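Home | Datasets | Subtitles | Contribute | Contact

# Lotport Food Television Subtitles

Timed subtitles and dish labels for cookery programmes shown on regional channels. Prepared by the Druvier archive group for people working on translation, search or programme listings.

## Contents

- 23 episodes from two series, "Rorkberg Kitchens" and "The Iglesias Table"
- Subtitles in English and Spanish, one file per episode
- A dish list giving the name as spoken, a plain English name and the time it is first mentioned
- No video or sound. Ask the broadcaster for those.

## Format

Subtitle files are UTF-8 SRT. The dish list is a single CSV with a header row. Times are counted from the opening titles, so if your copy has adverts at the front you will need to shift everything.

## How it was made

Each episode was typed up by one person and checked by another. Of the 23, 16 had broadcaster captions to start from. The rest were done by ear and took some 20 hours apiece. Studio chatter under the closing music was left out.

## Dish labels

Labels follow what the presenter calls the food, with spelling tidied. Where a presenter uses a regional name, it goes in the first column unchanged and the everyday name goes in the second. 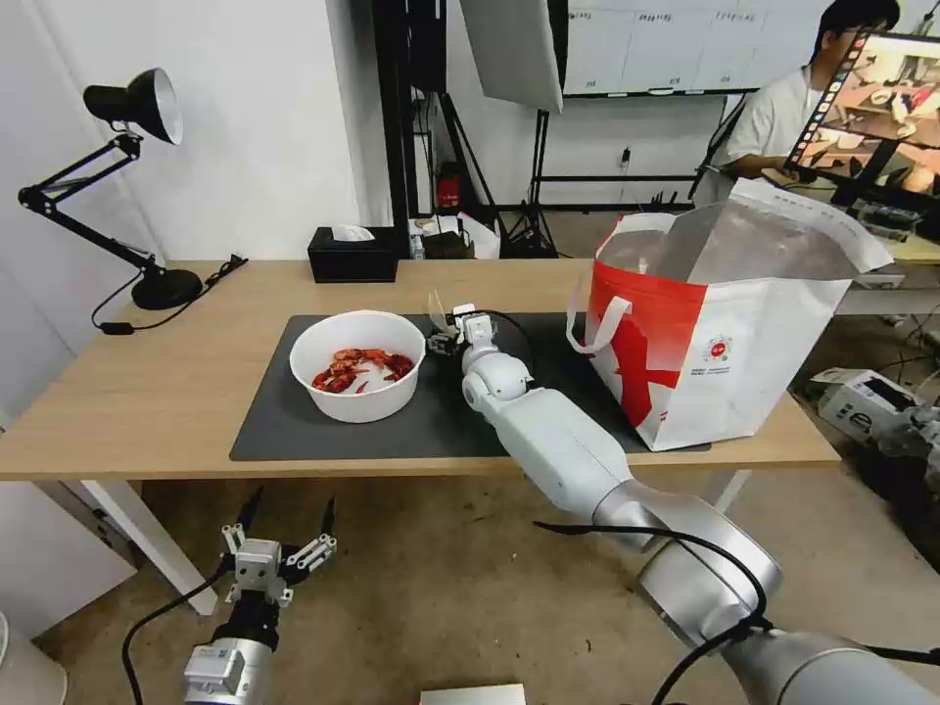
Shellfish caused the most disagreement between checkers. Presenters say crayfish, crawfish and sometimes just "the little lobsters" within the same episode. We settled on "crayfish" in the second column for all of them, and a bowl of cooked red ones like these is labelled "crayfish, cooked" whatever sauce is mentioned. Prawns and shrimps are kept apart.

## Known problems

- Episode 15 has a gap after the advert break.
- Spanish accents are missing from two early files.
- Song lyrics are marked [music] and not typed out.

## Licence

Free for teaching and research. Please name Lotport and the version number. The next version is due in February.

Contact the Druvier archive group | © Druvier | Back to top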